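3 June 2019

Up at 5, no coffee, out of filters. Used a paper towel, tasted like paper towel. Load-in for the Ostetti dinner was supposed to be at seven and the freight elevator was locked till almost eight. Stood on the dock with three carts and a rented confetti blower and watched the florist go in by the front door like she owned the place.

The room is smaller than the floor plan said. Not by a lot but enough. Stage goes against the short wall, which nobody drew that way, and now the fog would roll straight into the first row of tables. Moved the low fog unit to stage left, behind the drape. Then the drape was too short. Pinned a second piece under it. Looks okay from the tables, looks like laundry from the kitchen door.

Azucena Galindo came by at ten with the new run sheet. She had changed the walk-on again. Now it's lights down, fog, count of four, music, THEN the chairman comes out. Last week it was music first. I like the new one better and told her so and she said don't tell the band. The band already knew. The band was not happy.

Smoke detector thing. Building guy says the ballroom heads are on a separate zone and he can put the zone in test, but he needs the form signed by the venue and the venue lady was at the dentist. Called twice. Finally got it signed at 1:40 on the hood of her car. Must remember for Zimberg — get the form a week ahead, not the day of. I write this every time.

Confetti: 460 tables would need a truck, we have 32 tables, so why did Potgieter send that many bags? Somebody read the order number as the quantity. Sent most of it back with the driver, kept enough for two shots and a spare. He wanted a signature for the return and I didn't have a pen, he didn't have a pen. Borrowed one from the bartender and forgot to give it back. It's in my jacket. Nice pen.

First test shot at two. Left cannon fine. Right cannon went pfft and dropped a little heap of silver on the carpet right in front of it. Swapped the hose, same thing. Swapped the regulator, fine. So the regulator is bad, the one we just got back from repair. Put tape on it and wrote BAD on the tape so it doesn't crawl back into the case like last time.

Fog test after that. Colder room than I thought, so it hung nicely, stayed at ankle height the whole way across. Azucena made everyone come look. Then somebody opened the terrace doors and it all went out over the lawn. Terrace doors to stay SHUT from 8:15, told the captain, told the other captain, wrote it on their white board in big letters. Spelled terrace wrong.
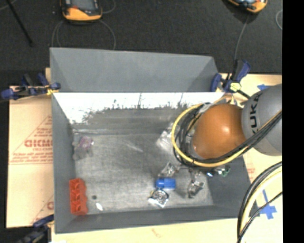

Ate a roll at four standing up. Called home, talked about the dishwasher for ten minutes, have to call them back about the dishwasher.

Doors at six thirty. Speeches ran long, of course. The man from Flikier had notes on cards and dropped the cards. I had my thumb on the button for so long it went numb. Then the cue finally came and the fog went out low and flat and the music hit and the chairman walked on and people made that noise, the good one. 200 guests and I think every phone in the room was up. Both cannons fired. Some confetti landed in the soup at table nine, they laughed about it, thank god, it was the fun table.

Strike was slow. Silver stuff gets into everything, carpet vents cable trunks. Vaccum bag split halfway and we had to do the front of the stage over. Building guy took the zone out of test at 11:20, I watched him do it and wrote down the time. Case four still doesn't latch. Bungee on it for now.

Azucena wants to talk about the Zimberg launch, she is thinking a cold spark fountain each side of the door. Told her it depends on the ceiling and I havent seen the ceiling. She sent me a photo of the ceiling while I was driving. Looked at it at home. Low. Lots of fabric swags. So probably no, or no swags. Will say so tomorrow — she'll hate it.

Feet hurt. Shoes full of silver. Return regulator, buy filters, call about dishwasher.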